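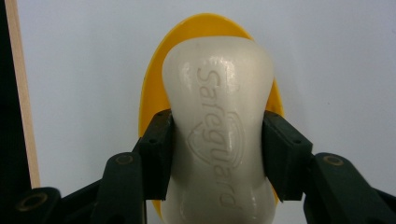 Róisín Keogh wrote in to ask why anyone would bother with hand-held grippers when the arms are right there and can be driven with a remote. She says she got a decent pick and place out of 119 remote demos and never had to hold anything.

Fair. Remote works. I still do both. By hand is faster once you've got the habit, and your wrists already know how to come in sideways on something smooth. With the remote I creep, everybody creeps, and then the policy creeps too. But if your arm has odd limits, or the job goes right up near its base, drive the arm. You can't demo by hand a pose the arm can't get to. Well you can, and then you find out at playback.

Anyway. By-hand first, remote notes at the bottom. Written fast, between sessions, so ask if something's missing.

What you need

A pair of hand grippers with the same fingers the robot has. Same shape, same pads. If you printed new fingers for one, print them for the other.
A table you can walk up to.
A plain board or sheet to work on.
The objects. More than you think.
Lutov for recording, or whatever you use. Torko for trimming.
A second person for the first hour if you can get one.

Before you record

Write the task down in one sentence. "Pick up the thing on the right, put it in the bowl." If it takes a second sentence it's two tasks, record them apart.

Decide which hand does what and stick to it. Mixed hands in one set is the mistake I see most. If you want both versions, make two sets and label them.

Start Lutov, wait for both grippers to show up in the list, then do the open/close check. Squeeze all the way shut, let go all the way. Both numbers should go end to end. If one stops short, re-zero it now, not after lunch.

Then the tracking check. Hold both grippers over the work area, fingers open, and keep still while Lutov settles. Don't wave them around yet. Keep them over

the work area and not down by your hips, or it'll lock on to something dumb.

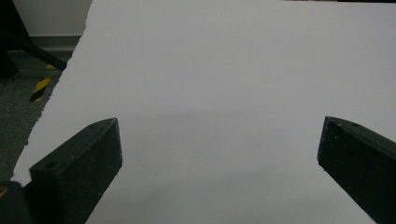
Once it settles, move each one slowly to the far side and back. Watch the trace on screen. Smooth line, good. Steps or jumps, stop and fix the light or move whatever is blocking the view. Do not tell yourself it'll be fine. I threw out a full afternoon in February on "it'll be fine".

Recording a demo

1. Objects down. Hands back at the start pose. Same start pose every time, more or less, I use a spot just off the near edge.

2. Hit record. Wait a beat.

3. Go in at a normal speed. Normal for you picking up a cup, not normal for showing off. Line up first, then close. If you close while you're still moving sideways the policy learns to swipe.

4. Close firmly and hold it a moment before lifting. Slick things need this more. Grip where the object is narrowest if it has a waist, and get both pads flat on it before you squeeze.

5. Lift, move, lower. Lower all the way. Dropping from up high looks fine in your hand and awful on the arm.

6. Open fully. Fully! A half open jaw drags the object back out with it.

7. Back to the start pose, wait a beat, stop.

If you fumble, keep going and re-grab if it's a natural recovery. Those are worth keeping, tag them "recover". If you drop it on the floor or bump the table, bin the take. Tag it right then, you will not remeber.

Change something small every take. Object a bit left, a bit turned, bowl nudged. Every so often change something big. I do sets of 19 and then a break, past that my hands get lazy and all the takes start looking the same.
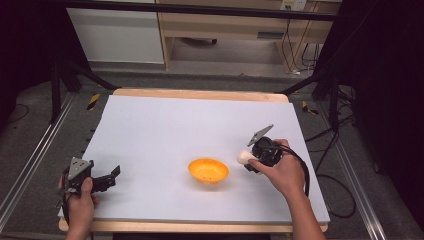
Two-handed sets go wrong in a boring way, which is the idle hand. People forget it's being recorded. It drifts, it scratches a nose, it closes for no reason, and all of that ends up in the data as if you meant it. Pick a rest pose for it and treat that as part of the task. For the bowl job that means left jaws spread and empty down by the near left corner of the board, right hand doing the carrying, bowl close to the middle so neither side has to reach across. Watch your cable too. Let it run off away from the work, and give it enough slack that it doesn't tug when you reach over.

If the idle hand has a job later on (steadying the bowl, say) let it wait in the rest pose until it's needed and then move. Hovering half way is confusing to everyone.

Trimming

Open the set in Torko. Cut the dead time front and back but leave the beat you waited. Look at the gripper width curve before you look at any video, it's quicker. You want a clean drop, a flat part, a clean rise. A wobble in the flat part usualy means you were slipping and squeezing again. One or two in a set, whatever. Every take, go back and fix your grip.

Throw out anything where tracking jumped while the jaws were closed. Jumps with the jaws open and far from everything can sometimes be patched. I don't bother.

Playback

Run one take on the arm with nothing on the table. Slow. Hand on the stop. Then the same take with the object in the same spot. If it closes short of the object or past it, your offset between gripper and camera is off. Fix that before training, training won't hide it.

Tomás Madigan has a calibration sheet for the Korletey mount that saves a lot of swearing. Ask him for the newer one.

Doing it by remote instead

Same task sentence, same start pose, same rules about opening fully.

Turn the scaling down for the last bit of the approach. Full scale to get near, small scale to close.

Stand where you can see the gap between the pads. Not behind the arm.

Don't stop dead in mid air to think. If you need to think, bin it and restart. Pauses get learned like anything else.

Expect fewer takes per hour. Plan for it.

Mixing by-hand and remote takes in one training run: works for me in Barnia as long as the source is marked on each take. Unmarked, it came out jerky. Could be other reasons, haven't had time to check.

Things to check when it misbehaves

Grabs at air: offset, or fingers don't match.
Nudges the object away first: you're closing while moving.
Never lets go: not opening all the way, or you trimmed the end too tight.
Freezes over the object: too many pauses, see above.
Good on the left, bad on the right: look at where you actually placed stuff. Probably all left.

Settings file for Lutov is the same one as in the last post, only the sample rate changed. Will put up the two-handed config when I've cleaned out my own paths.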